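Preguntas frecuentes sobre envíos, cambios y devoluciones

¿Cuánto tarda en llegar mi pedido?
Los artículos en stock salen del almacén en 2 días laborables. Los muebles grandes, como las estanterías Sterkholm, viajan con otro transportista, que llama antes para acordar la entrega.

¿Cuánto cuesta el envío?
Es gratuito a partir de 65 euros. Por debajo de esa cantidad, el importe se calcula en la cesta según el peso y el código postal. A Canarias, Ceuta y Melilla solo enviamos paquetes pequeños.

¿Qué plazo tengo para devolver un producto?
30 días naturales desde la entrega. Basta con escribirnos desde la sección «Mis pedidos» e indicar el número de pedido.

¿Puedo devolverlo si ya he abierto la caja?
Sí, siempre que el artículo esté sin usar y completo. Conserve la caja original con su código de barras: en el almacén lo leemos para registrar la entrada.

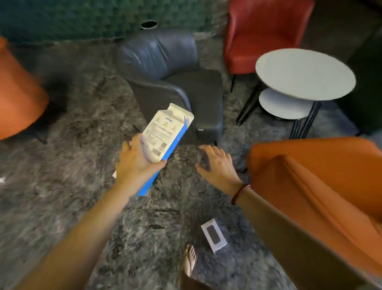 Las lámparas Donley deben venir además con sus bolsas protectoras. No pegue la etiqueta de transporte sobre la caja del producto — use un embalaje exterior.

¿Cuándo recibo el reembolso?
Una vez revisado el artículo, hacemos el abono en la misma forma de pago. El banco puede tardar unos días más en reflejarlo.

Falta una pieza en mi mueble Werkberg, ¿qué hago?
Busque la referencia en la última hoja de las instrucciones y envíenosla. Las piezas sueltas no tienen coste durante la garantía.

¿Hay productos que no admiten devolución?
Las telas cortadas a medida y las alfombras Herrero de encargo, salvo defecto de fabricación.

¿Con quién hablo si tengo una reclamación?
Con Crescencio Valcárcel, responsable de atención al cliente, a través del formulario de contacto.

Última actualización: septiembre de 2022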